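skip to content | skip to archive

Ring the Wretched Thing

Mansa Sowah
04/02/2024

I would like to say a few words in favour of the bicycle bell, which I realise puts me in the same camp as people who write to the paper about apostrophes. I have been riding the old railway path between Lamptey and the reservoir for most of my adult life, and in that time I have been startled by cyclists, I have startled people while being a cyclist, and I have been shouted at in both capacities. I feel qualified.

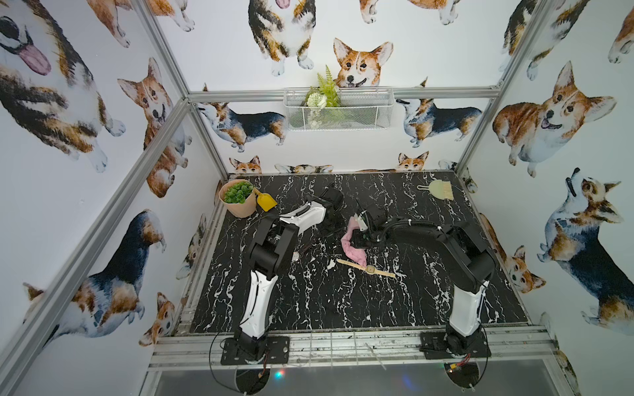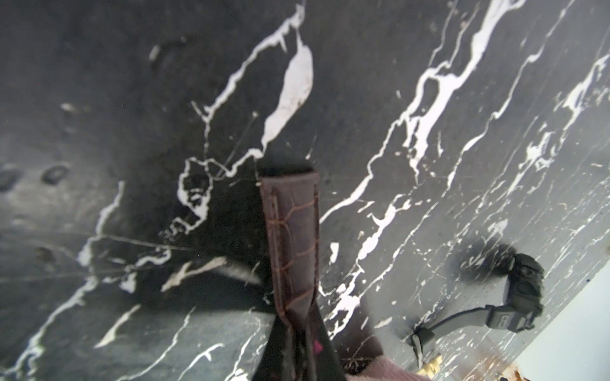 First picture: corgi wallpaper and a veined black tabletop. Second: white veins on black, closer up.

My position is simple enough. If you ride a bike on a path where other people walk, you should have a bell on it, and you should ring it, early and lightly, and then you should slow down. I have said this aloud at dinner and been treated as though I had proposed national service.

The objection comes in two kinds, and they contradict each other, which has never stopped either side from putting its case. The first lot say that bells are rude. To ring a bell, in their view, is to say "get out of my way, peasant". The second lot say that cyclists never ring their bells and that one of these days somebody's hip will pay for it. I have heard both views on the same Sunday morning, within sight of the same bench. I rang for one man and he told me there was no need for that. I didn't ring for the next and she told me I ought to get a bell. I pointed at the bell. It didn't help.

My friend Adom Ametepe, with whom I ride most weekends, belongs to a third party, the people who say "morning". He says it from a fair way back in a warm baritone and regards it as the civilised solution. I grant that it is friendlier than a ping. The trouble is that "morning" contains no information. It doesn't tell the walker that you are on a bicycle, or behind them, or about to be beside them. It tells them that a man is pleased with the day. A good many of them turn round to see who he is, stepping sideways as they do it, into the exact bit of path Adom was planning to use. He then has to brake, apologise and say "morning" again from the verge.

And it only works if you sound like Adom. I have a cold from September to Easter and my "morning" comes out like a threat.

Worse than "morning" is "on your right", which I gather is done in all seriousness by people with proper shoes. I can see what they are after. But a person out with a pushchair and a coffee hears only the last word, and goes to it. I have watched a whole family move smartly to the right on hearing "right", like a drill squad, and the rider who had called it end up in the cow parsley. He was very cross. I thought he had been given precisely what he ordered.

A bell, on the other hand, means bicycle. It has meant bicycle for a very long time. Toddlers know it. Dogs know it, though I will come to dogs. You don't have to understand English, or be in the mood for a chat, or work out whether you have met this person before. You hear a small bright noise and you think, ah, bike, and you carry on doing more or less what you were doing, a little more over to one side.

So why do so few people have one? Partly because bicycles are now sold without them, or rather with them in a small plastic bag that goes straight in a drawer. I asked about this at Stevar, the shop in Lamptey where I take my bike when it makes the noise. They told me they are obliged to supply a bell with each new bike and that a good half of their customers ask for it to come off before the thing has left the stand. It spoils the handlebars, apparently. These are handlebars that will shortly be carrying a light, a second light, a phone, and a bracket for a device that tells you how disappointed in yourself to be.

I have no great quarrel with the devices. I was on Stutumus myself for two years, recording every ride and receiving small digital cups for having gone to the reservoir. But I noticed that while I was on it I stopped ringing my bell, and I stopped for a shabby reason. If you ring, you have to mean it. You have to slow down and wait for the people to sort themselves out, and the dog to be called, and the other dog to be called, and all that comes off your average. Somewhere out there a man I have never met was doing the Lamptey cutting faster than I was, and I had begun to see a retired couple with walking poles as something he hadn't had to put up with. I cancelled it in the end. I would like to claim this was on principle, but they had also put the price up.

There is a school of thought, and it is strong among the cups people, that shared paths are the problem and that the answer is to build separate ones. I'd be delighted. I would cut the ribbon. But there was a plan of that sort for the Brurard end, a nice smooth lane for bikes with a strip of planting between it and the walkers, and what we got was a white line down the middle of the existing tarmac with a picture of a bicycle on one half and an adult holding a child's hand on the other. The walkers walk on the bicycle, since that is the side with the view. The cyclists ride on the child. The dogs, who can't read paint, do as they like. It has made matters slightly worse, in that both parties now believe they have the law on their side.

Dogs, then. I said I would come to them. I like dogs, and most dogs on our path are a good deal better at it than I am. The one I can't manage is the dog on the long retractable lead, with the owner on one verge, the dog on the other, and between them a length of cord which is invisible in all weathers. A bell is the only thing I have found that helps, provided you ring it far enough off that the owner has time to finish their sentence. Ring late and the owner panics and pulls, the cord goes taut at the height of your front hub, and everybody learns something about momentum. I have been through this twice and was in the wrong once. I leave it to the reader to guess which.

This brings me to technique, on which I hold views. The bell should be the sort with a dome and a little sprung hammer, that goes ting and then fades. The old double-action kind that goes brrring-brrring has charm but it does sound like a telephone from a film about bad news. The electronic ones are an outrage. There is a man on our path with a horn that could clear a level crossing, and I have seen him use it on ducks.

One ting is plenty at first. Give it at a distance where it is scarcely needed, so that it arrives as a rumour. If nothing happens, ease off and give another when you are nearer. If still nothing happens, the person is wearing headphones or is deep in a story about their sister, and you should slow to walking pace and say "excuse me" like anybody would in a shop. You may be stuck there for a bit. I once followed a birthday party for almost 300 yards in bottom gear and heard a great deal about a conservatory.

And when they do move over, say thank you. I mean out loud, with your face pointing at them. This is the part that the bells-are-rude faction never mention and I think it's the part they are really upset about. I don't believe any of them objects to the ting. They object to the ting followed by a man in wraparound glasses going past their elbow without a word, as though the path had simply done what paths do. I object to him too. He passes me as well.

Adom read a draft of this and says I have been unfair to "morning". He has offered to do a trial, his way one weekend and mine the next, and see who gets shouted at more. I've agreed, on condition that we both go at a sensible speed and that he doesn't wave, because waving is an unfair advantage. He also says that I have left out the question of what to do when the person coming the other way is on a horse. I have left it out because I don't know. Last time I got off and stood in the hedge.

Meanwhile if you have a bell in a drawer, in its little bag, the screw is usually a crosshead and it will go on in the time it takes the kettle to boil. Left side or right, wherever your thumb already is. Mine is on the left, and a bit rusty, and it sticks in the cold, so if you are the lady with the yellow hat who got no warning at all by the second bridge last week, I did try, and I'm sorry about your flask.

Posted in: Opinion, Paths and Trails
Older posts | Home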